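Benham plant to build 548 tables for Planow schools

June
By staff reporter

PLANOW - School district has signed off on new classroom tables for every elementary building and the middle school, and the order is going just up the road. Wuyts, the furniture maker in Benham, will build 548 of them over the summer. First truck is due before teachers come back.

Vote came late, after a long stretch on bus routes. Half the room had gone home by then.

The old desks are the one-piece kind, seat bolted to the frame, lid that drops on your fingers. Many date from when the Penda Road building opened. Legs are bent, lids are missing, and a good number have been out in the hallway for two years waiting for parts the original maker no longer sells. Teachers at Penda Road have been asking for a replacement since before the last tax vote.

Money comes out of the building fund. District says no levy needed and no cut to the roof work, which was the first question from the audience and also the second. The roof over the middle school gym stays on the list for this summer. So does the boiler at Penda Road.

Wuyts was not the lowest bidder. A catalog supplier from out of state came in under, but with laminate tops on particle board and a shorter warranty, and shipping billed separate. Once shipping was added the gap got small. Board members went back and forth on it anyway. One said the district should take the low number every time and leave it at that. Another said the district had bought cheap last time and look at the hallway.

Final count was 5-2. Correction to what was posted online earlier tonight, which had it as unanimous.

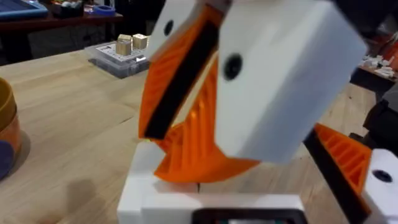
The tables seat two and come in three heights, with the shortest set going to kindergarten and first grade. Frames are steel, painted gray. Tops are solid maple, left in their own color under a clear finish, so expect a pale wood close to the light tabletop in the photo. Some parents wanted something darker that would hide marker. The company brought a dark-stained sample to the May work session and it showed every scratch, worse than the light one did, so that was pretty much the end of that. Tops can be sanded down and refinished, and Wuyts will do the first round at no charge if the district hauls them over.

For Benham the order matters more than the dollar figure would suggest. Wuyts employs 92 people there, down from where it was before the hotel business dried up. Summer has been slow at the plant three years running, with short weeks in July and a full shutdown around the Fourth. This year the shutdown is off. A second shift will run on the finishing line through the middle of August, and the company is taking on 7 seasonal workers, applications at the front office on Mill Street, mornings only. Must be 18. Steel toe boots required, the plant doesn't supply them.

The maple is coming from two sawmills in the county plus one just over the line. Dry stock is already in the yard, according to the company, enough for the first half of the order. The rest is in the kiln. Rain in April held up logging and there was some worry about that, but the mills say they have caught up.

Delivery goes building by building. Penda Road gets its tables first, then Planow Elementary, then the middle school. District is asking staff to have rooms cleared by the last week of July, floors get waxed right after. Anything left in a desk goes in a box with the room number on it and the box goes to the cafeteria. Anything with no room number gets tossed, so label it.

The high school is not part of this. It got new furniture with the science wing and the district says that has years left in it. The art rooms are not included either, at any building, as those use the big work benches and the benches are staying put.

What happens to the old desks is still being worked out. Anything in one piece will be offered to residents at a sale in the bus garage, price not set, cash or check, you carry it yourself. The date will be on the district sign and on the website. Churches and daycares can ask for a set ahead of time by calling the district office. The broken ones go for scrap and whatever that brings goes back in the building fund.

Chairs were a seperate item and got tabled. The district has enough stacking chairs to start the year, though not all of them match and the ones from the old Benham annex run tall for the little kids. A quote on new ones is expected at the next meeting. Wuyts does not make chairs and won't be bidding.

In other business the board approved the lunch price for next year, no change, and heard a report on summer reading. Sign-up for that closes at the end of the month at all the school libraries. A request to move the middle school start time back was put off again untill the bus routes are settled.

Next meeting is at 6:30 p.m. in the Planow Elementary library. Use the side door, front entrance is torn up for the sidewalk work.

Related
Bus routes: what changes for Penda Road families
Middle school gym roof work to start after graduation
Benham mill yard gets new scale
Lunch prices hold for another year
Sidewalk work closes school front entrance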